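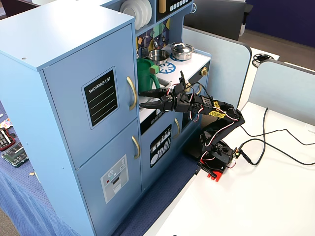 工单主题:地下车库监控录像导不出来,派出所等着要
产品:Clanport 录像机(配 Lornard 门禁)
状态:处理中 → 已解决

首次提交

你们好!我是 Inthanon 公寓的物业,平时管门禁和监控这一摊。事情是这样的,五月以来我们地下车库连着丢了好几辆电动车的电瓶,昨天夜里又有一户中招,车主早上七点多就冲到前台来了(换我我也急,他那块电瓶花了 2000 块)。报了警,民警过来看了现场,让我把凌晨两点到四点的录像拷一份送过去。

问题就出在拷贝上。12 号摄像头的画面我在录像机上能回放,清清楚楚有两个人推着小车进来,可是一点“导出”,进度条走到一半就停住,然后弹出“错误 368:片段校验失败”。我换了三个 U 盘,都一样。重启过一次,没用。

还有一件怪事,不知道有没有关系:回放里那两个人刷卡进门的时间,跟 Lornard 门禁后台的记录对不上,差了十几分钟。民警特意问了我这个,我当场没答上来,挺尴尬的。

麻烦尽快看看,录像机满了会自动覆盖,我真怕它把这一段给冲掉了。

补充一

谢谢回复这么快!按你们说的先把那一段“锁定”了,现在时间轴上有个小锁的标志,心里踏实多了。

U 盘格式也看了,两个是 FAT32,一个是 exFAT。用 exFAT 那个又试了一遍,还是 368,不过这次走得远一点,快到头了才停。日志我打包传在附件里了。另外我试着导别的摄像头,大门口那个没问题,电梯厅那个也没问题,就车库这个不行。

补充二

时间的事查到一半了。录像机里“网络校时”是关着的,我翻了下交接本,换路由器那次之后就没人再打开过。门禁那边的时间跟我手机一样,那应该是录像机走慢了。

我本来手都放在“立即同步”上了,幸好先看了眼你们的留言,说取证之前先别动时间,改了以后前后片段可能会重叠。好险!所以我照你们教的,把录像机的当前时间和手机上的标准时间拍在同一张照片里,打印出来,准备跟录像一起交给民警,让他们自己去换算。

顺便问一句,隔壁 Tosetti 超市的店长说他家门口的摄像头也拍到了那辆小推车,想把文件发给我,让我“合在一起”交上去。我觉得不太妥,让他直接联系派出所了,你们那边应该也没有合并别家录像的功能吧?

补充三

有进展!照你们的建议把两个小时拆成十分钟一段来导,除了 2:50 到 3:00 这一段,其余的全出来了。偏偏就是这一段最要紧,人就是这个时候进来的……

你们看了日志说是硬盘上有坏块,索引编号 205 的那块读不到校验值,让我用“原始码流导出”,在高级菜单里,要管理员密码。密码我没有,得等经理下午回来。先别关单啊!

补充四

下午四点多拿到密码了,原始导出跑了一遍,没报错。用你们的 Clanport 播放器打开,中间有一小截花屏,不到两秒,前后都正常,两个人的正脸也在。文件旁边还自动生成了一个校验文本,我一起拷了。

民警在所里的电脑上也放了一遍,能看,签收单我已经拿到手。他们说花屏的地方不要自己去修,原样交就行,我们这边的硬盘也先留着别扔。至于人抓没抓到,还没消息。

补充五(可以关单了)

新硬盘装好了,旧的贴了条子锁在值班室柜子里。网络校时打开了,跟门禁对过,现在一致。刚才又从车库那个摄像头导了一段白天的,用普通导出,顺顺当当就过去了。

提个小意见行不行?368 这个提示写得太吓人也太含糊,我头一天真以为是 U 盘的毛病,午休时间全搭在跑文具店上了。要是能直接写一句“硬盘读取异常,请尝试分段导出”,我能省半天工夫。还有校时关掉以后,首页最好有个提醒。

车库丢电瓶那位车主今天又来问了,我跟他说录像已经交上去了,后面有情况派出所会联系他。谢谢你们这两天一直跟着,关单吧!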